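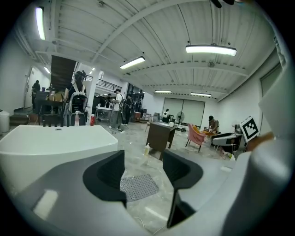
Progress report to the Bednárik Fund
Project: Carnis, a working code of practice for hand-held gripper recording
Submitted by Drasteo, July 31, 2021

Where we stand

The second draft of the Carnis code is finished and in daily use on our recording floor. When we wrote to you in February we had a list of loose rules, many of them handed down by word of mouth, and a promise to turn them into something another group could pick up and follow. We now have that document, and we are very happy with how it has held up in real work!

The code covers people who carry out household tasks with hand-held grippers so that their movements can later be used to teach robots. Most robot safety rules start from a machine that moves on its own, and very little in them fits a person walking about with a gripper in each hand and a pack on their back. That gap is what your grant set out to fill, and the further we get into it the more interesting it becomes.

Work done since February

The code has been split into 2 parts. The first is for operators and covers what they wear, carry, pick up and put down. The second is for whoever sets up the floor and keeps the records. Operators kept telling us that they had to read past pages of file handling to find out how long they could work before a break, and they were right. The operator part now fits in a pocket folder and is written in words that a new starter can follow on the first morning.

We logged 783 sessions under the new rules. Every one has a start check, an end check and a free comment line. The comment line was a late addition and has become our favorite part of the form. People use it! A good share of the changes in the second draft came straight out of those lines, among them the rule on strap length and the rule that an operator may drop any object at any time without having to explain why.

Of those sessions, some 95 percent had a complete start check on file. The gaps are mostly from the early weeks, when the form had to be filled in at a desk and people forgot on the way there. It is now filled in at the spot where the grippers are picked up.

What the rules say now

Markers. The printed patterns on the grippers must be clean, flat and fully readable at the start check. A marker with a lifted corner or a scratch through the pattern is replaced before the session and the swap is noted by hand in the log. We used to let people press a corner back down and carry on. We don't anymore.

Clothing and packs. Sleeves must stay clear of the jaws through the whole reach, tested with arms straight out and then crossed. Long hair is tied up. Pack straps are set by the wearer and checked by a second person.

Shared floor. Several operators may work at once as long as each has an agreed area and says out loud when leaving it. Anyone walking backward stops first and looks. We tried floor tape for this and dropped it after a few weeks, as the furniture moves too often for tape to mean anything.

Cables. This is the section we like least at present. The draft says that cables on the floor should follow the walls where they can and that an operator's walking route is agreed before starting. It works, but "where they can" is too soft, and the next draft will say who decides.

Large or flexible objects. Anything wide enough to need both grippers is lifted once slowly before recording, kept low over the floor, and never carried past another person at face height. Bendy sheets and mats get their own paragraph, as they can spring out of one jaw while the other still holds.

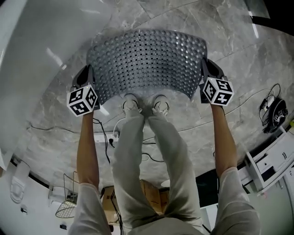 Can an operator hold one object with both grippers while standing still, or does the two-handed rule only apply to carrying?

The rule applies to both. Holding a wide object at arm's length is tiring even without a step taken, so the slow first lift and the right to put it down at any moment count from when the second gripper closes. Standing holds are also logged as two-handed work when breaks are planned.

Outside review

Jovamel read the second draft from start to finish and tried the operator part with people who had never held a gripper before. Their notes were generous and very useful. They asked for 2 changes that we have accepted in full: a plain stop word that everyone on the floor uses, and a short rule on bystanders who come into camera view without having agreed to be recorded. The stop word is already in place. The bystander rule needs more care and we would like your own adviser to read it before it goes in.

They also thought our break rule was too kind to the schedule and not kind enough to wrists. We agree with them – the new wording lets the operator call the break and makes the session lead plan around it.

Changes to the plan

We had meant to start translating the operator part by now. We have held that back until the cable and bystander sections are settled, so that the same pages are not translated over again. The money set aside for translation has not been touched. No other budget line has moved.

Next steps

The third draft will carry the new cable wording, the bystander rule and a cleaner start check form. Jovamel has offered to run the full code on their own floor, with their own furniture and their own habits, and we can hardly wait to see which rules bend. We will send you the draft at the same time as we send it to them, together with the comment lines with names removed.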